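Finance Operations Meeting, Plarkstead Office
Minutes, January

Present: Natalia Valdovinos (chair), Ezequiel Tovar (minutes), accounts payable staff
Start: 10 a.m.

1. Petty cash
The Plarkstead float is set at $2,000. The count at month end came to $1,764 in cash, with vouchers for the balance. No variance. E. Tovar to post the vouchers and request the top-up.

2. Vendor statements
The Skomine statement lists one invoice not in our ledger. It was coded to the Ponce cost center and is held there pending a purchase order number. N. Valdovinos asked that the invoice stay on hold until the receiving slip is matched.

Credits older than 90 days are to be listed separately on the aging report, starting with the next run.

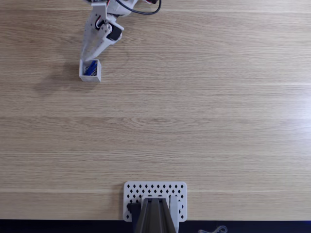
3. Ostia account
Two payments to Ostia carry the same reference. The bank shows both as cleared. E. Tovar to obtain remittance copies and confirm whether the second is a duplicate. If so, a refund will be requested in writing and no offset taken.

4. Approval limits
Draft table reviewed. Wording of the second signature rule sent back for correction. Deferred to the February meeting.

Actions: items 1 and 3, E. Tovar; item 2, N. Valdovinos.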